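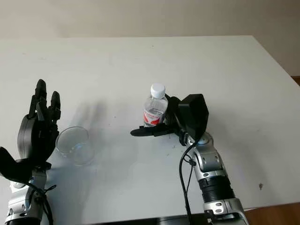 How I Get Scuffs Off a White Table

By Grimel, December

We use cookies to give you the best experience. Accept / Manage preferences

I love a white table and I will defend it to anyone, but wow, does it show every little thing! Faint gray marks, tiny dark specks, the ghost of last night's pasta. I've had mine for 14 months in our place in Skernville and I've finally got a routine that works (and takes less time than making coffee).

First, move everything off, even that one glass you're still drinking from. Wipe away the crumbs with a dry cloth - grit is what makes new scratches.

Next, put a drop of dish soap in a bowl of warm water, wring your cloth out really well and go over the whole top in long strokes. Most marks go right there.

For the stubborn gray ones, mix baking soda and water into a runny paste, dab it on with a fingertip and rub very lightly in circles. Try a hidden corner first, especially if your finish is matte, or you could end up with a shiny patch. Ask me how I know.

Rinse with a clean damp cloth, then dry it right away. I do glasses last and put them back on a coaster - rings are a whole other post.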